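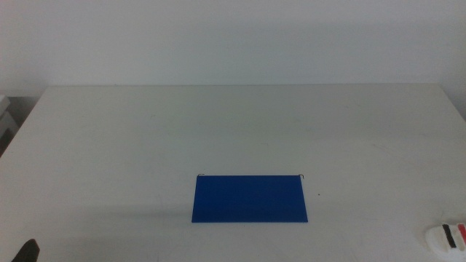 Every stop on the Wendano line in one day

Saturday, April 25, 2026

I finished it. Every station on the Wendano line, main line and the Jalldale branch, on and off at each one, between the first train and the last. I tried in March and failed at Grorlow, so this is the write-up of the second go.

The rules first, as a few people asked after the last post. You have to arrive at or leave from each station by train. Passing through without stopping doesn't count. You have to stand on the platform with both feet. Walking or catching a bus between stations is allowed, as long as a train is involved at each end. I don't count the depot platform past Jalldale because the public can't use it, although one person wrote to tell me I should.

What went wrong in March

I planned that one off the printed timetable, which I've had since the line changed over to the new pattern. The printed one shows a mid-morning train from Grorlow that only runs in school holidays. There is a small letter H above the column and I missed it. I sat on the platform for 60 minutes waiting for the next one, and by then the branch connection had gone. I could have kept going and got most of them but there didn't seem much point, so I had a pie and went home.

The new plan

The problem with the line is the branch. Trains to Jalldale only leave the junction every second hour for most of the day, and the branch has its own little stations that the train skips unless someone presses the button or waves from the platform. If you get off at one, you're there until the train comes back the other way. That is fine if you're going out and back in a zigzag, but it means the branch eats the middle of the day and everything on the main line has to fit on either side.

In March I did the main line first. This time I did the lower half of the main line early, then the whole branch, then the upper half in the evening. The evening trains on the upper half run more often than you'd think because of the people coming home from the city, and on a Saturday they keep nearly the same pattern with none of the crowd.

I also worked out which pairs of stations are close enough to walk. On the lower half there are 2 good ones. The first is along the canal path and takes no effort. The second follows the highway, with a footpath on one side only, and you have to cross at the roundabout. I'd walked both beforehand on a weekday with a loaded bag to get an honest time.

The morning

First train was on time and nearly empty. I did the lower half going forward two stops, back one, forward two, which sounds silly but it's the quickest way when trains in both directions cross in the right places. The crossing loop past the grain silos is the key to it. If the down train is held there, you lose the connection back and the whole morning slides.

It was held, but only for 7 minutes, and I had that much spare. I'd put the slack there on purpose after looking at a few weeks of running times. The guard said they'd been having trouble with the points in the cold.

The canal walk went well. The highway walk was slower than in practice because the council has dug up the footpath near the tyre place and you have to go behind the shops. I got to the platform with the train already in sight. I don't run for trains as a rule but I ran for that one.

The branch

The Jalldale branch is the best part of the line and I'd recommend it to anyone, even if you've no interest in ticking off stations. It climbs out of the junction through a cutting, then comes out on the side of the valley and stays up there most of the way. Sit on the left going out.

Most of the small stations are a shelter, a sign and a bit of gravel. One of them has no road to it at all, only a track through a paddock, and I had the longest wait of the day there. I ate lunch and read. It was sunny but there was a wind, and I was glad of the second jumper. No phone signal, so if you're relying on the app to tell you where the train is, write the times down before you leave.

Jalldale itself has a proper station building with toilets that were open and clean. The bakery across the road shuts at noon on Saturdays. I knew that from last time and had brought my own.

Coming back, the driver didn't see me wave at one stop until quite late and pulled up with only the front door at the platform. It counts. Both feet were on it.

The evening

The upper half was the easy bit on paper and so it proved. The trains were where they should have been. I changed at Grorlow with some satisfaction and didn't have to wait long at all. The vending machine there is still broken.

The only worry was the second last change, which gave me less time than I'd like to get over the footbridge. The lift was out and a fair queue of people had come off a football special, so the stairs were slow. I made it, but if I did it again I'd swap that change for the one before, where both directions use the same platform.

Last station was Wendano, in the dark. I took the final train home and slept through most of it.

Gear and costs

The day ticket covers the lot, including the branch, and it's cheaper on weekends. I wore my old walking boots and used the Yousafzai daypack I bought last winter. The side pocket holds a thermos without it falling out when you sit down, and I'd had trouble with that on the previous bag. The zip is stiff but it's getting better.

Apart from the ticket I spent money on one coffee and a hot chocolate.

Would I do it again

Not this line, or not soon. I've kept the spreadsheet and I'm happy to send it to anyone who wants a go, though the times will be wrong once the winter timetable starts. The blog went past 3,000 visits last month, mostly thanks to the post on old ticket machines, so thank you to whoever has been sharing that.

Next I'd like to do the coast line, which has fewer stations but a gap in the afternoon service I haven't found a way around yet. There is a bus that might do it if it meets the train. The timetable says it does. I'll go out and check before I plan anything on it.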